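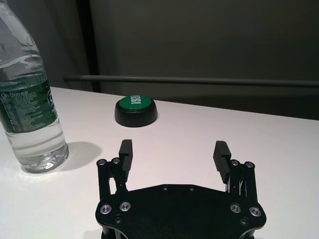

Bench 2, water bottle and the green TEST button.

Thursday, February 22, 2024

Gudrun wants the button on the white table for good, as the "start of check" button for the Poren boxes. I'm not sold. The word is plain enough in white on green, but from where I usually stand it reads upside down, and I don't see what a big button gives us that the old switch didn't. Wiebke says people like pressing it. Fine, but liking it isn't a result.

The supplier sheet says good for more than 1,000 presses. Good how? Pressed by whom? I'd want our own run before I repeat that number to Bernd. Yaneth did 83 before lunch and wrote "all fine" in the log, with no note on what fine meant.

Also: drinks. The C'estbon bottle was standing on the same table as the button. The cap on the button may be sealed, the base I doubt — I've found no rating for it anywhere. Water goes on the side shelf from now on, mine too.

To do: ask Kgomotso for the wiring sketch from Gurnside. Turn the button so TEST faces the stool. Repeat Yaneth's run with a proper tally, and stop at the first miss.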